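2021年12月8日提出
メディア文化演習 期末プロジェクト報告

# 音楽インタビューにおける「脱線した話」の扱われ方
## バンドDrustdaleとSildenの記事を材料に

### 1. テーマを選んだ理由

音楽サイトのインタビューを読んでいると、新譜の話よりも、家電が壊れた話や打ち上げで店を間違えた話のほうが長く載っていることがある。見出しもそちらから取られることが多い。本報告では、アルバムの宣伝のために行われた取材のなかで、作品と関係のない話がどのくらい使われ、どこに置かれ、読者にどう受け取られているかを調べた。

当初はテレビの音楽番組のトークも含める予定だったが、過去の放送を見る方法が限られており、5月の中間発表のあとで対象を文字の記事に絞った。ラジオについても、書き起こしが公開されている回とされていない回の差が大きかったため、今回は扱っていない。

### 2. 対象と方法

対象にしたのは、音楽サイト「Tredell」に掲載されたDrustdaleとSildenのインタビュー記事である。二つのバンドを選んだ理由は、どちらも同じサイトに継続して登場していること、デビューの時期が近いこと、取材でよく話すバンドだと言われていることである。本文が700字に満たない短信は除き、残った56本を分析した。

記事は次の手順で読んだ。

1. 本文を話題ごとに区切る。
2. 各話題を「作品」「演奏活動」「経歴」「脱線」のどれかに分類する。
3. 「脱線」に入れた話題について、記事内の位置と、見出しに使われているかどうかを記録する。
4. 記事の下に付いた読者コメントを読み、どの話題に触れているかを記録する。

「脱線」は、作品にも演奏活動にも経歴にも直接つながらない話題と定義した。食べ物の話でも、それが曲名の由来になっている場合は「作品」に入れた。移動中の車内の話は迷ったが、ツアーの日程や会場に触れていれば「演奏活動」、触れていなければ「脱線」とした。

分類は班の二人が別々に行い、違った箇所は話し合って決めた。違いが多かったのは「経歴」と「脱線」の境目で、特に学生時代の思い出話に集中した。バンド結成前の話でも、音楽を始めるきっかけが出てくれば「経歴」に統一した。

### 3. 結果

#### 3.1 脱線の数と位置

56本の記事から、脱線に当たる話題が218件見つかった。脱線が一件もない記事は少なく、その多くはアルバム全曲を順に解説する形式のものだった。

位置については、バンドごとに傾向が違った。Drustdaleの記事では冒頭に脱線が置かれることが多い。取材場所に着くまでの話や直前に食べたものの話から始まり、しばらくして作品の話に入る。Sildenの記事では終わり近くに多く、作品についての質問が一通り済んだあと、最近あったことを聞く形になっている。

この違いがバンドの話し方によるものか、編集によるものかは、記事だけからは判断できない。同じ書き手が両方のバンドを取材した記事も数本あったが、そこでも位置の違いは残っていた。ただし本数が少ないので、書き手の影響がないとまでは言えない。

#### 3.2 脱線の内容

内容で最も多かったのは、ほかの有名人と偶然会った話である。飲食店や駅で見かけた、あいさつをしたが名前を間違えられた、相手がこちらに気づかなかった、といった話が両バンドに共通して出てくる。次に多いのが買い物の失敗で、その次が家族や近所の人とのやりとりだった。

有名人と会った話では、相手の名前が伏せられる場合と出される場合がある。Drustdaleはほとんど出しており、Sildenは「ある俳優」「先輩のバンドの人」のように伏せることが多い。名前の出た話のほうが見出しに使われやすかった。

同じ話が複数の記事に出てくることもあった。Sildenの「会場のMurakamiホールで楽屋を間違えた話」は、時期の離れた記事に繰り返し登場する。話すたびに細部が変わっており、最初の記事では間違えた部屋にいたのは係の人だったが、後の記事では別の出演者になっている。今回はそれぞれを別の一件として数えた。

#### 3.3 見出しとの関係

脱線が見出しに使われた記事では、見出しに使われた話題の本文中の分量が少ないものが目立った。見出しでは大きな出来事のように見えるが、本文では数行で終わり、すぐに録音の話に戻る。特にアルバムの発売から時間がたった時期の記事に多い。発売直後の記事では、見出しに作品名が入るのが普通だった。

#### 3.4 読者コメント

集めた読者コメントは1,729件である。同じ人が続けて書いたものも分けずに数えた。脱線に触れたコメントは、作品に触れたコメントより短いものが多く、「この話好き」「また言っている」のような一文だけの反応がよく見られた。作品に触れたコメントは長く、以前のアルバムとの比較や、ライブでの演奏との違いを書いたものが多い。

見出しに対する不満もあった。新譜の話が読みたかったのに見出しが違う話だった、という内容である。反対に、見出しを見て初めてこのバンドを知ったというコメントもあり、その一部は曲を聴いた感想まで書いていた。

### 4. 考察

脱線した話は、宣伝の記事のなかで二つの使われ方をしていると考えられる。一つは、記事の入り口または出口として、会話の雰囲気を伝える使われ方である。もう一つは、見出しとして、バンドをよく知らない読者に記事を開かせる使われ方である。前者は読者に好意的に受け取られやすく、後者は反応が分かれる。

繰り返し語られる話については、読者の側も繰り返しであることを知っていて楽しんでいる様子があった。楽屋の話が三度目に出た記事では、前の話との違いを指摘するコメントが並んでいる。ここでは事実かどうかよりも、同じ話がまた出てきたことが話題になっている。

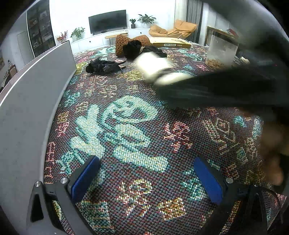
図1　文字のような模様を織り込んだ多色の織物

一方、名前を出された側の有名人がどう受け取ったかは、今回の資料では分からない。相手側のインタビューで同じ出来事が語られている例を探したが、対応がはっきり確認できるものは見つからなかった。

### 5. 問題点と今後の課題

分類の基準を途中で直したため、初めのほうに読んだ記事は読み直しが必要になった。学生時代の話の扱いは最初に決めておくべきだった。また、コメント欄は後から削除されたものを確認できず、掲載から時間がたった記事ほど残っているコメントが偏っている可能性がある。

対象が一つのサイトに限られている点も大きい。Tredellは会話をそのまま載せる形式が多く、地の文でまとめる形式の雑誌では脱線がもっと削られていると予想される。続けて調べるなら、同じ時期に出た紙の雑誌の記事と並べ、同じ取材日の話がどう残されているかを比べたい。

### 6. 作業分担

- 記事の収集と一覧の作成：班員A
- 話題の分類：班員A、班員B
- コメントの記録：班員B、班員C
- 図版と本文の整形：班員C
- 執筆：1〜2章は班員A、3章は班員B、4〜5章は全員

分類表とコメントの記録は、演習の共有フォルダに入れてある。分類表の「備考」欄には、二人の判断が分かれた箇所と最終的な決定を書いた。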